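Belus Opens Skindonar Teaching Program for Store Robots

Retail workers will guide robots by remote control through basket filling and shelf work

Belus today announced Skindonar, a program in which people with store experience teach robots to pick drinks from a shelf and place them in a shopping basket. An operator wears a headset and moves two hand controllers, and the robot's arms follow. Each run is saved with its camera views and joint positions, then used to train the software that will later do the job without an operator.

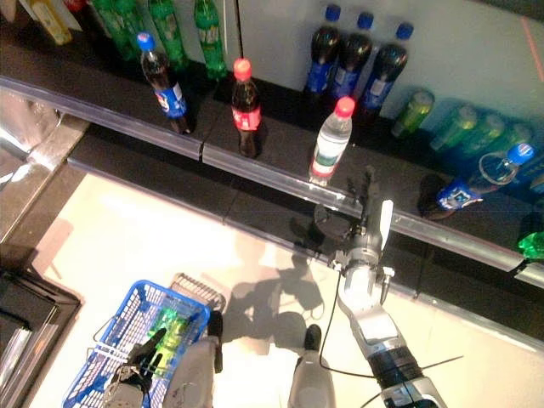 By Ludmila Oravec, Belus Press Office
2022-08-28

The first group of operators has recorded 1,011 runs on shelves stocked with soft drinks and water. A new operator trains for 40 minutes before any runs are kept. Sessions are limited to 45 minutes because holding the controllers up is tiring.

Bottles were picked as the first product group. They come in many shapes, they roll when they lie on their sides, and clear plastic or glass is hard for depth sensors to read. Operators are asked to approach slowly, close the gripper at the shoulder or body of the bottle, and lift before turning toward the basket.

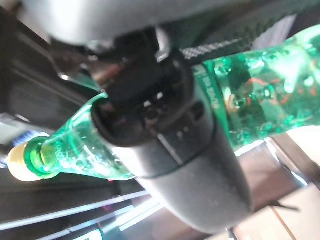

What happens to a run if the operator drops a bottle?
It is kept and marked as a failed pick. If the operator recovers and finishes the task, the recovery is marked separately and can be used for training.

Steiner, which supplies the hand controllers, has changed the trigger so that operators can hold a partial grip. Earlier triggers had only open and closed settings, and about 107 early runs were set aside for that reason.

Wrist cameras record alongside the head camera on every run. The head view gives the layout of the shelf, and the wrist views give the last few inches before contact,

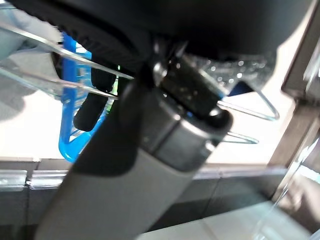
where most of the operators' small corrections are made. Belus reviewers go through those moments by hand and trim long pauses before the data goes to training.

The next phase will be run with Clurnico, a store fixture company, and will add shelves of different heights and depths. Operators who completed the first phase may sign up again.

Press contact: Ludmila Oravec, Belus Press Office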